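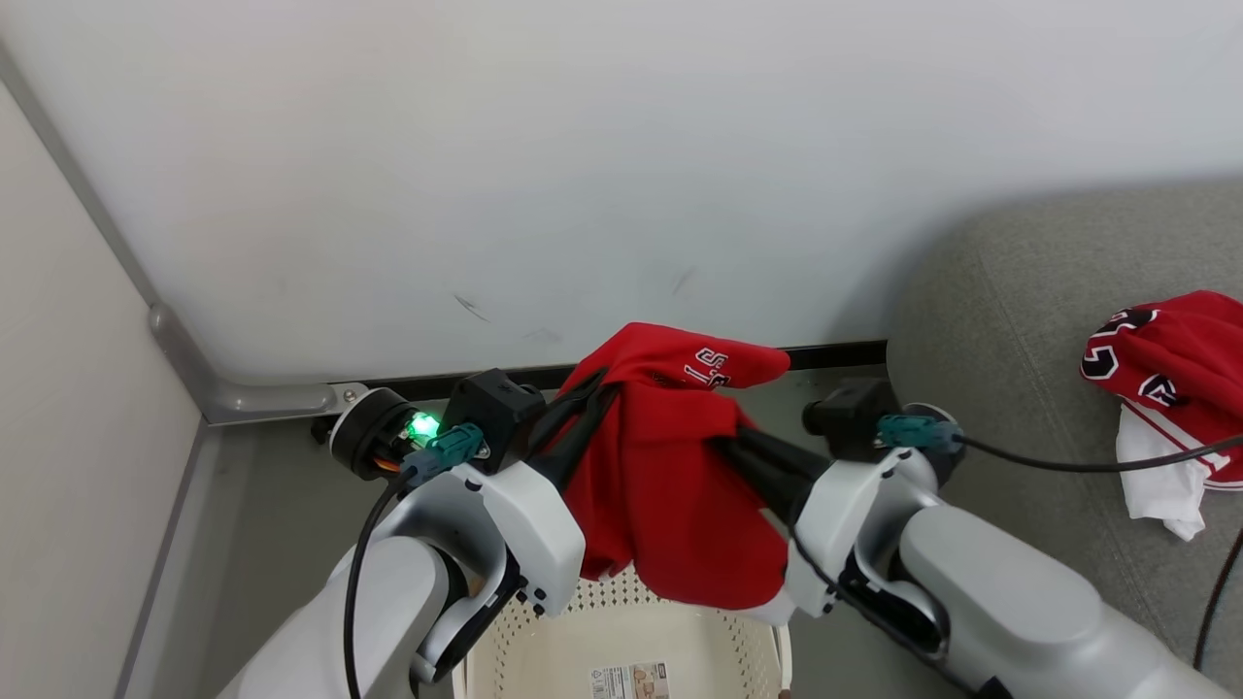

How to budget for a two-arm laundry station

Posted Dec 18, 2019 in Planning and Purchasing

Most first budgets for a robot work cell list the arms, the grippers and a computer, then stop. The arms are the part with a price on the quote, so they get all the attention. The rest of the money goes out in small orders over the next few months, and it is hard to get those approved once the main purchase has been signed off.

The steps below cover a station for handling clothes with two arms. They assume you already have a room and a power supply that can take the load.

Step 1. Write down the task before you ask for quotes

One paragraph is enough. Say what goes in, what comes out and where each thing sits. "Pick a shirt up from the sofa and put it in the basket" is a usable task. "Laundry handling" will get you a quote for whatever the dealer wants to move that month.

Add the heaviest item you expect to lift, and weigh it soaked if wet clothes are part of the plan. Put the longest reach next to it. A basket on the floor asks for more downward reach than a basket on a table, and on some mounts that pushes you up a size.

Step 2. Decide if you need the second arm

One arm can drop a jersey into a basket. Spreading it, turning it or holding it open over the rim usually takes two. If the task in Step 1 has any of those words in it, budget for two arms now. Buying the second one a year later means a second delivery charge and a good chance of a different hardware revision.

Get both arms on one quote, with matching firmware stated in writing. We asked Netix and Engström for the same pair, and the two quotes came back in such different formats that it took an afternoon to line them up. Send every dealer the same blank table and ask them to fill it in.

Step 3. Price the grippers separately

Check whether the grippers are in the arm price or listed as an option. Then look at the fingers. They rub on floors, basket rims and furniture all day, so treat them as a supply item. We put two spare sets per arm in the opening order and keep a line for more.

Ask for these in the same quote:

Finger sets, with the price per set
Gripper cables, at least one spare per arm
Wrist camera, mount and its cable
Lead time for each of the above

Our lead time on cables was longer than the lead time on the arms. That is common enough that you should ask.

Step 4. Plan the room and the props

Props are cheap and always forgotten. You need the basket, a spare of the same basket, clothes in several colors and fabrics, and any furniture the task refers to. Buy duplicates at the start. Store lines change, and a basket with a different rim height can set you back.

Our small-items line for the Skelolby room was $233, and the overrun on it was $161. Most of the overrun was clothing. Set aside $1000 for props, fasteners, cable ties and floor protection together, and you should not need to go back and ask.

Leave money for cable routing as well. A loose cable near a moving wrist will get snagged sooner or later, and a replacement costs more than a bag of clips. 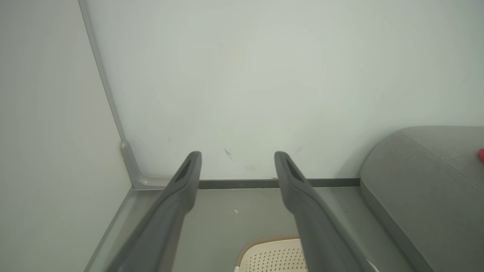

A reader at Jikard wrote in after the first version of this page to say that the spare-parts line should be a share of the hardware total and not a fixed sum. Their site uses 10 percent a year and had spent all of it by October, mainly on fingers and connectors. They also suggested asking the dealer what a wrist repair costs before signing, with shipping both ways included.

Both points are fair, and the next step has been changed to match.

Step 5. Add the running costs

Take the hardware total and set aside 10 percent of it for each year of use. Keep it on its own line so it is not spent on upgrades. Then add:

Service contract, if there is one, and what it leaves out
Software license renewals
Staff hours for setup, resets and cleaning
Storage for camera recordings

Staff hours are usually the largest of these. Someone has to put the clothes back between runs, and that time belongs in the budget even if the person is already on the payroll.

Step 6. Stage the order

Place the arms, grippers and spares first. Hold the props until you have a ship date, then order them to arrive a week ahead. Keep the final payment back until both arms have run your Step 1 task in your own room - a demo at the dealer's site does not count. Get that condition into the purchase order, with the task paragraph attached.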